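Gripper Day: Pads, Pivots and One Very Stubborn Bolt

Jun 11, 2021

I finally did the full service on the hand-held gripper, and I had such a good time with it that I'm writing the whole thing down before I forget what I did. Regular readers know I call it Undus. It has had a busy spring, and by the end of May it was getting sloppy. You'd squeeze, the fingers would come in, and one of them would arrive a little after the other. On a big object you'd hardly notice. On a small one it nudged the thing sideways every single time.

My first guess was the pads, because I always guess the pads. They're the part that touches everything, they pick up skin oil and crumbs and whatever else is on the kitchen table, and a shiny pad slips. So I wiped them down with warm water and a drop of dish soap, let them dry, and tried again. Better grip! Same lag, though. So it had to come apart.

I love this part. There is something very satisfying about a mechanism you can take to pieces with two hex keys and a towel on the counter. I laid everything out left side and right side, in the order it came off, and the problem showed up as soon as I had the left finger in my hand. The pivot had play in it. Hold the housing still, wiggle the tip, and you could feel it click back and forth. The right one was smooth as butter.

Higinio Cuevas, who got me into all this in the first place, told me over the phone to clean before I bought anything. I had a bearing in the shopping cart already (of course I did), but I closed the laptop and went and got the cotton swabs. Good call. There was a ring of gray gunk in there that I'm pretty sure was old grease plus tablecloth lint. Once it was out, most of the play was gone, and the rest turned out to be a bolt that had backed off maybe a quarter turn.

Getting to that bolt was the slow bit. The key kept wanting to round it off, so I warmed it with the hair dryer for a few minutes and leaned on it with a proper long-handled key, and it gave with a crack that made me jump. New threadlocker on, the removable kind, and a full night to set.

The next day I put it all back together and went straight to the table to try it out. Fruit is my favorite test. It's round, it rolls, it comes in sizes, and you can eat the results. Oranges tell you if the fingers open wide enough and hold under some weight. The little yellow ones tell you if both sides are arriving together, and they're the ones I care about after a pivot job. An apple is somewhere in between, and has a stem if you want to get fancy about orientation.
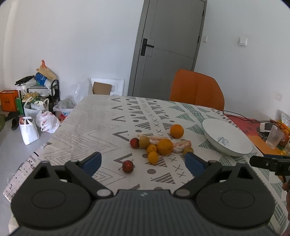
How I set it up after a service

I've settled into a routine, and it goes in this order.

Close the fingers slowly with nothing between them and look at where the pads meet. They should touch flat, all the way along. If they meet at the tips first, one of the arms went back on slightly rotated and you get to do it again (I did it again).

Then open and close it for a good long while before picking anything up. My number is 800 cycles, which I do in front of the TV with a clicker counter in the other hand. Sounds silly, but it spreads the fresh grease and it finds loose bolts. This time everything stayed put.

After that, check the bolts with the key. Just a touch, no heaving. If one moves, take it out, clean it, fresh threadlocker, and wait another night.

Next the mount. I hold the gripper body in one hand and push gently on the mount with a thumb. A mount that shifts even a hair will spoil your recordings long before the fingers do, and it's a miserable thing to discover at the end of a session.

Last comes the table. I go from big to small, same order every time, lifting each piece straight up, holding it for a slow breath and setting it down where it came from. I write the misses in the notebook with the date and which side I think was to blame.

What I changed

I used to grease the pivots whenever I remembered, meaning never. Now it's on the calendar with the smoke alarm check. I also switched from a big dab to the thinnest film I can manage, since the extra just crawls out and collects fuzz.

Pads get washed at the end of every session now. I keep a spare pair in a zip bag with the keys, and I wrote L and R on the backs of the old ones so I can compare the wear later in the year. My suspicion is that the left does more work than the right, at least the way I hold it.

Next up is the cable, which has started to get stiff near the plug. I've got the replacement sitting here and a free Saturday coming, so expect another one of these soon. If you have a good way of strain-relieving a thin cable without making it twice as fat, leave me a comment!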